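Facilities Help Desk
Ticket 764
Site: Brarthorpe, second floor, shared work room
Category: Waste and recycling
Reported by: Pascual Pereyra
Assigned to: Building Services
Status: Closed

Problem as reported

Recycling from our floor was refused again on Wednesday. The hauler's tag says "mixed load." We switched to the two-bin setup at the start of November and this is the second refusal since then. People are using both bins, but they don't agree on which one is for what. The old bins had printed lids. The new ones have no lids, and the order from Rultora came without the sticker sheet listed on the packing slip.

Both bins are up on the white table at the moment.

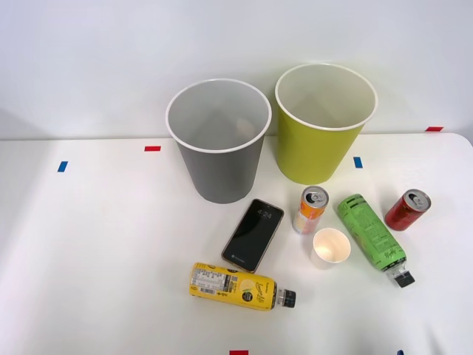 Gray bin and yellow-green bin on the table, orange and white can out front.

The can is an easy one, it gets recycled. The arguments are over food wrappers, paper cups and anything with a bit of liquid left in it. Please tell me which color is which so I can put up a sign. I have had three different answers.

Reply, Building Services, 9:10 a.m.

Gray is trash. Yellow-green is recycling. It is the same on every floor, but I can see that the notice we sent out only says "the colored bin," and some people count gray as a color. I will fix the wording.

Can you check these for me:

1. Are there liners in the bins at the moment?
2. Where do the bins stand during the day?
3. Does the evening crew empty them into one bag or two?

Reply, Pascual Pereyra, 11:35 a.m.

1. No liners in either one. We ran out and the Nerkness rolls in the closet are too narrow to go over the rim.

2. They stand under the counter by the door, gray on the left. From the hallway you only see the gray one, so most things go in there. Same order as I have them on the table, with the rims almost touching.

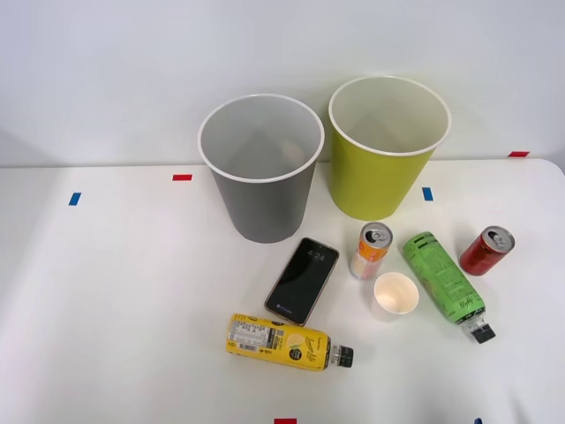
3. I stayed late to check. One bag. The crew tips gray in first, then yellow-green on top of it.

Reply, Building Services, 2:20 p.m.

Number 3 is your refused load. The sorting on your floor may be fine or it may be bad, but we can't tell while everything ends up in one bag. I have talked to the evening lead. From tonight it is a clear bag for yellow-green and a black bag for gray.

Liners: the correct item is Bravo 43, wide mouth, box of 600. One box is on its way up to you. Please send the Nerkness rolls back down, they fit the restroom bins.

Labels: two printed signs are coming with the liners. Tape them to the wall above each bin and keep them off the rims, where the liner folds over and hides them. Cups with liquid go in the sink first and then in gray. Food wrappers go in gray. Cans, bottles and clean paper go in yellow-green.

Please also move the bins out from under the counter so both can be seen from the hallway.

Update, Pascual Pereyra

Liners and signs received. Bins are now along the wall past the counter. Narrow rolls are in a box by the elevator for pickup. The next load went out without a tag. OK to close.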